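2025-09-29
Jeris handheld collection, table tasks, notebook entry

Continued the tabletop set on the Jeris handheld gripper. Target for the day was 50 accepted episodes of pick and place on the wood table. Got there, with 13 rejected on top of that. Raw files are on the Estov drive under today's folder. Nothing trimmed yet.

Setup as last week except for the start pose. Each episode now begins with the fingers open over bare table, held still until the record tone, then moves to the object. Previously we let the operator start anywhere, and the Chege loader had trouble aligning the first second of gripper width with the video. A fixed still period makes the offset easy to find. Keep it at two seconds. I tried one second for the first few episodes and the alignment script failed on two of them, so those went in the reject folder.

Calibration before starting:
Gripper width zeroed with the fingers closed, then opened to the stop and read again. Repeated after lunch. Drift was below what the loader cares about.
Exposure locked after pointing at the table for a while. With auto exposure on, the dark fingers pull the level up and the wood washes out when they come close together.
Clock sync checked against the logging laptop at the start and end of the session.

Reject reasons, from the sheet: tracking lost on fast wrist turns (most of them), object knocked before contact, the two short holds mentioned above, and one where I forgot to close out the previous episode and got two tasks in a single file. The last can be split by hand if anyone wants it. I would leave it out.

Tracking is the main problem. The table has very little texture in the middle, only the grain, and the window puts a bright band over part of it. When the gripper is low and the view is mostly wood, the pose estimate gets noisy. It recovers as soon as something with corners comes back into view. Slower approaches help. So does starting a bit higher. I don't want to tape markers to the table because the policy will see them in training and they won't be there at evaluation.

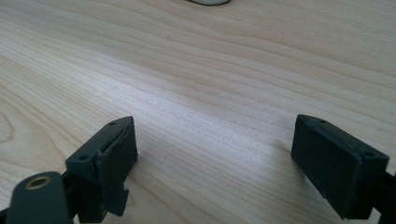

Went over the approach speed again in the afternoon block. Slow approaches from higher up gave one tracking loss in the whole block, against several in the morning. The cost is longer episodes. Median length went up and the loader will pad more, but disk is not a constraint at this size.

Pads: the left one is fraying along its top edge and a strip is lifting from the plastic. The right one is in better shape. Grip still seems fine on everything in the current object set. Two concerns. First, a loose strip could catch on thin objects and give us contact behavior we don't want to teach. Second, if the pads are changed halfway through a set, the look of the fingers changes in every picture after that. Plan is to finish this set on the current pads, then replace both sides together and log the swap in the Flastiseo sheet so the split can be made by pad version.

Empty approaches: added 19 episodes where the gripper goes down, closes on nothing, opens and backs off to the start pose. These are tagged separately and don't count toward the 50. The last policy had a habit of lifting after a missed grasp as if it were holding something. It had never seen a miss in training. Not sure this number is enough to change that, but it is cheap to test. Train once with them and once without, same seed, same step count.

Running total for the table set is now more than 200 accepted. Full set should be done well before the December evaluation if tracking holds up.

To do:
Run the Chege loader on today's folder, check offsets by eye on a few files.
Order pad material, cut two pairs.
Try a blind on the window and compare tracking loss with the same approach speed.
Add a "still period too short" check to the recorder so it flags on the spot.
Fix the tone volume. Hard to hear with the fan on.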